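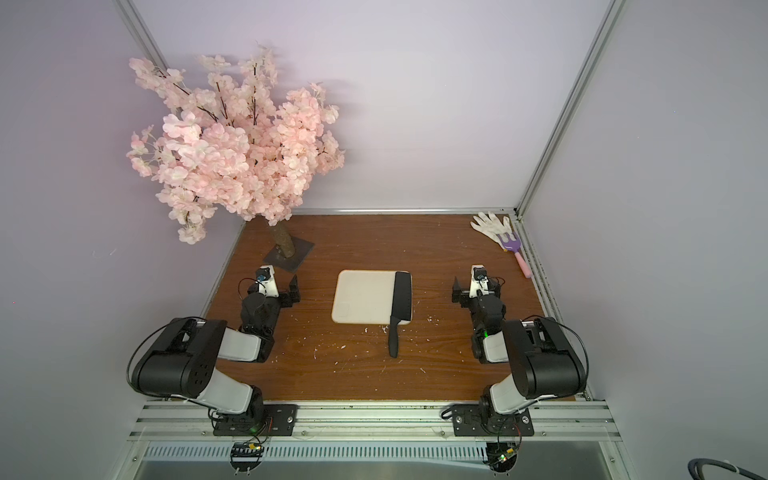 Emília Skála wrote back that the blade rule shouldn't wait for the next draft. Agreed, it's in now.

Status for Plerent, 10 January 2025. Knife handling rules, two-arm cell:
- knife stays on the board between runs, handle to the front
- both arms parked before anyone reaches in, no exceptions
- crumbs wiped at shift end. still patchy, needs an owner

Run log stands at 555, 23 stopped by hand. Six of those were late parking, all from November. Jostow has the checklist, no coments yet. Sawatzky wants the stop wording shorter, will do.

Next: sign-off from Štefánia Jelínek, then training.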